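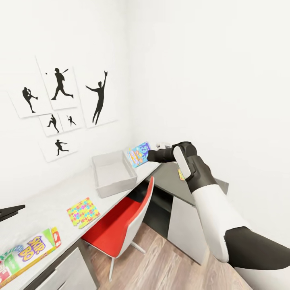
Convocatoria: participantes para el taller de manipulación robótica en simulación

El Taller de Robótica Gascombe abre el plazo de inscripción para su grupo de otoño. Se ofrecen 9 plazas para estudiantes que quieran trabajar durante un semestre en tareas de manipulación con un brazo robótico simulado. El grupo se reúne en el aula de informática del edificio Hauser, planta baja, de 17:00 a 19:30, dos tardes por semana. Los días concretos se fijan en la primera reunión según los horarios de los admitidos.

El proyecto

Desde el curso pasado el taller desarrolla Drillora, un conjunto de tareas domésticas y de oficina en entornos simulados. En cada tarea el brazo tiene que coger, mover o colocar objetos corrientes sobre una mesa: cajas de juegos, bandejas, tarjetas, piezas pequeñas. Las habitaciones se modelan en el propio taller, con muebles y objetos distintos en cada una, y se usan después para comparar programas de control escritos por los participantes.

El grupo anterior dejó terminados los primeros escenarios y un repositorio con 589 episodios grabados por teleoperación. Parte de ese material está sin revisar. Entre los trabajos pendientes de este semestre están:

- Revisar y etiquetar los episodios existentes y descartar los defectuosos.
- Grabar 400 episodios nuevos en los escenarios de escritorio.
- Modelar habitaciones nuevas y ajustar masas, rozamientos y colisiones de los objetos.
- Escribir y probar controladores para tareas de coger y colocar.
- Preparar la participación en la competición interna de final de semestre.

No hay robot físico en este taller. Todo el trabajo se hace en simulación.

Perfiles que se buscan

Control y programación (4 plazas). Estudiantes de ingeniería, informática, física o matemáticas con soltura en Python. Se valora haber trabajado con cinemática inversa o planificación de trayectorias, aunque no se exige. Quien entre en este perfil tendrá asignado un escenario y será responsable de su controlador hasta la competición.

Modelado de escenarios (3 plazas). Personas con experiencia en Blender o en otro programa de modelado 3D. Pueden venir de diseño, arquitectura, bellas artes o de ciclos formativos de animación. No se pide saber programar. Habrá que aprender a exportar los modelos con geometrías de colisión sencillas, y eso se enseña en las dos primeras semanas.

Grabación y revisión de datos (2 plazas). Perfil abierto a cualquier titulación y a alumnado de bachillerato a partir de 16 años con autorización familiar. Se trabaja manejando el brazo con mando y revisando grabaciones según una guía escrita. Requiere paciencia y orden: cada episodio se anota con el objeto, la posición inicial y el resultado.

Requisitos comunes

- Poder asistir a las dos sesiones semanales. Se admiten 3 faltas en todo el semestre.
- Leer inglés técnico. La documentación del simulador está solo en inglés.
- Haber usado Git o estar dispuesto a aprenderlo en la sesión de introducción.
- No haber participado ya en dos ediciones del taller. Los antiguos participantes que quieran seguir pueden solicitar la ayudantía.

No es necesario traer ordenador. El aula tiene equipos con tarjeta gráfica suficiente para ejecutar las escenas. Quien prefiera usar el suyo recibirá las instrucciones de instalación, pero el taller no da soporte para equipos personales.

Ayudantía remunerada

Además de las plazas de participante se convoca una ayudantía de seis horas semanales. La persona seleccionada mantendrá el repositorio, atenderá dudas durante las sesiones y se ocupará de la cola de simulaciones nocturnas. Se exige experiencia previa con un simulador de física y manejo de Linux. La retribución es la de las becas de colaboración del centro y el contrato cubre el semestre completo, incluida la semana de la competición. Las candidaturas a la ayudantía las revisa Čestmír Rusnák, coordinador técnico, que hará una prueba práctica de una hora a las personas preseleccionadas.

Desarrollo del semestre

Primera fase. Instalación, repaso del simulador y manejo manual del brazo. Todos los perfiles hacen esta parte juntos, también los de modelado, y todos graban algunos episodios. Imparte Fengying Yan.

Segunda fase. Trabajo por perfiles. Los escenarios nuevos se entregan en dos tandas, y los de control empiezan a trabajar con los antiguos mientras se terminan. Florian Wallner lleva el grupo de control y Tumaini Kimaro el de modelado.

Tercera fase. Competición. Cada controlador se ejecuta en todos los escenarios, incluidos dos que no se publican hasta el mismo día. Se puntúa el número de tareas completadas y, en caso de empate, el tiempo. Los choques con paredes y muebles restan puntos. El reglamento se entrega al comenzar la segunda fase y no se modifica después.

Los participantes que completen el semestre reciben un certificado con las horas realizadas. El reconocimiento de créditos depende de cada facultad y debe tramitarlo el interesado. El taller facilita el programa y el informe de asistencia.

Autoría y uso del material

Los modelos, grabaciones y programas producidos en el taller se publican en el repositorio del proyecto con licencia abierta y con el nombre de sus autores. Quien no quiera figurar puede indicarlo al inscribirse. Los trabajos pueden usarse como base de un TFG o de un proyecto de fin de ciclo, previo acuerdo con el tutor correspondiente.

Cómo presentarse

Enviar la solicitud mediante el formulario de la página del taller o entregarla en papel en la secretaría del edificio Hauser, en horario de 9:00 a 14:00. Debe incluir:

- Nombre, estudios y curso.
- Perfil al que se opta. Se puede indicar un segundo perfil.
- Una carta de una página como máximo con los motivos y la experiencia previa.
- Para modelado, dos imágenes o un enlace a trabajos propios.
- Para control, un enlace a un programa escrito por el solicitante. Sirve una práctica de clase.

El plazo termina el último día de mayo a las 14:00. Las solicitudes incompletas se devuelven una sola vez para su corrección. La lista de admitidos se publicará en el tablón del edificio y en la página del taller, junto con una lista de espera que estará vigente hasta el final de la primera fase.

La inscripción es gratuita. Las licencias de programas necesarias corren a cargo del taller.

Las consultas sobre horarios y reconocimiento de créditos las atiende Ferdinand Hämmerli en la secretaría. Las dudas técnicas sobre el simulador pueden plantearse en la sesión informativa, a las 18:00 en la sala Zorville, cuya fecha se anunciará en el tablón.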